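2018-07-20

Fatigue diary study, Korholm group. Notes mostly for me, but Isla and Bit-na said they'd read them, so hello both.

Spent the morning on the paper diaries. We had 30 go out and I've now got the last of the stragglers back (thank you Gun-woo for chasing, I hate ringing people). The good news is people really do fill them in! The bad news is the 0 to 10 tiredness line. Half of them circle a number, the other half put a cross somewhere between two numbers, and one lady drew a little face. I'm scoring crosses to the nearest half and I've written that on the front of the folder so we all do the same. The face I have left blank for now, Seul-gi can decide.

Sleep question is worse. We asked "what time did you go to bed" and what we wanted was when they tried to go to sleep. Several wrote both, with arrows. For the August round I'd like two separate lines, lights out and got up, and scrap the nap box altogether, or at least make it bigger, as people clearly want to tell us about their naps.

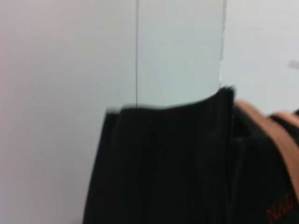 Diary study / Step counters

Sat down with Eun-seong after lunch to go through the Wudow counters. She wore one on each wrist all yesterday and got 543 steps more on the right than the left, and she's right-handed, so washing up and stirring are probably in there. I'd be happy just telling everyone to wear it on the hand they don't write with. Bit-na wants a clip for the waistband instead, and fair enough, but then we lose everybody who wears dresses.

We did agree to stop giving people the 2,000 step target on the leaflet. It was only ever a placeholder from Sachdeva's old draft, and two people told Isla they'd felt bad on days they missed it. Not what we're after with a fatigue group!

Battery: 15 days on the first one before it died. Box says a month. Emailed Irkon, no reply yet.

To do: retype the sleep page, ask Seul-gi about the face, buy more of the fat-barrelled pens (the thin ones are murder on sore hands), find out who has the key to the folder cupboard.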